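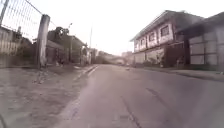 By the Flitport interviews desk

Friday, October 4, 2024

The small firm Abdella writes the software that lets delivery carts drive themselves on village roads. Its office is in Codilthorpe, above a bakery, and the lead developer of the planning module met us there with a laptop and two cups of very strong tea. She asked us to print her role and leave out her name, because the code is the work of the whole team.

We began with the question which our readers send most often: what does the planner do when something small is lying on the road?

"It depends on how sure we are," she said. "The perception part gives me a shape, a distance and a number for confidence. If the thing is far away, the number is low. In our first version the planner braked for every low number. The cart was safe, but it was slow like a funeral."

The team changed this in August. Now the planner keeps an uncertain object in a list and makes two paths at the same time, one that passes it and one that stops before it. The choice between them is delayed until the last point where both are still possible.

"A person on a bicycle does the same," she told us. "You see a pale spot, you don't decide at once that it is a stone. You move a little to one side and you look again."
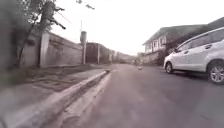

"The second difficulty is the edge," she continued. "A curb is easy when it is complete. When it is broken, or when it ends and there is only dirt, the map has a hole, and the planner must not think that the hole is free road."

For this the developers wrote a tool which they call Flaltitz. It replays recorded drives and shows, for each moment, what the planner believed was road. The test set has 1,123 short clips, and every change in the code must run through all of them before it is accepted. A full run takes 12 minutes on the office server.

We asked if a simulator would not be quicker. She shook her head. They have one, and it is useful for the control loop, for example to see if the steering begins to swing. But simulated walls are too clean, she explained, and simulated trees have no shadow that looks like a ditch. 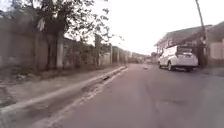
"With parked cars I am still not satisfied," she said. "We leave a fixed distance, and on a narrow street it is too much. The planner says there is no way, and it waits. I would like the distance to depend on the speed. It is 200 lines of code, perhaps, but the tests for it are much longer work."

The new rule is planned for the next release, together with a better log viewer. She has already begun with the viewer, and she showed us the first screen before we left.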